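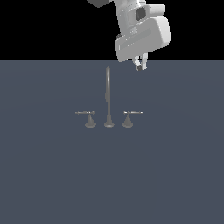
**How often does a simulated cell need looking after?** Every 366 runs, by the Grerbridge rule, and again whenever somebody on the Zenalo project "just tidies" the model files.

You would think a robot with no grease, no dust and no cables would leave us alone. The Baird cell has now been through 2,394 runs, and its service log is longer than the one for the real arm down the hall. Joint limits drift when a file gets merged badly. Finger offsets go missing. In June, run 1,904 opened the gripper the wrong way, with great confidence, and we spent an afternoon finding a minus sign.

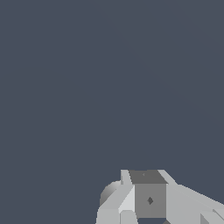
Wrist view checks now come first in the service routine, ahead of anything involving the faucet. Bresard, our checking script, loads the arm, parks it and compares the finger positions with the saved ones. Then a human has a look anyway. With nothing held between the fingers and plain slate blue behind them, a lopsided pair has few places to hide, and the two plates should rise to the same height on either side of the block. If they don't, reload the gripper file before touching the offsets — fixing the offsets first took us 3 tries and made a second fault.

Log entries go in the usual folder. "Seems fine" is still not an entry.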